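We got to the Skurncombe basket makers' open day a little after ten, having missed the turn at the feed store twice (my fault, I was holding the map), and the parking field was already filling up. It was five dollars a car, and I would have paid it for the smell of the willow alone! They grow 29 kinds out back, and a very patient lady named Elin Penry walked us down the rows in her rubber boots and let us bend the rods to feel the difference. My favorite was a skinny purple one they call Teltine, which she says is a devil to grow but weaves like ribbon.

After that came the soaking shed, where the big tank is known to everyone as the Butt, and then coffee and a slice of very good plum cake. I was still thinking about edges by then, as Elin had told us a braided rim takes her longer than the whole base.
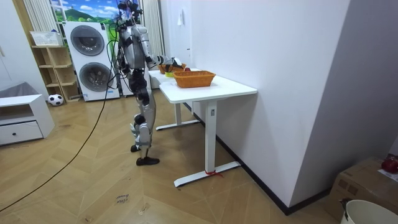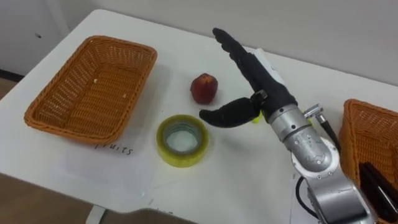 Rims are what I went home wanting to learn, so I signed up for the beginners' class in October. It costs 138 dollars with all the willow included, and you keep whatever you make, however lopsided. My husband held out until the shop, where he fell for a log basket and carried it around hugging it like a puppy. If you go, wear old shoes, bring cash for the cake table, and get there before noon, as the round bread baskets were nearly gone when we left.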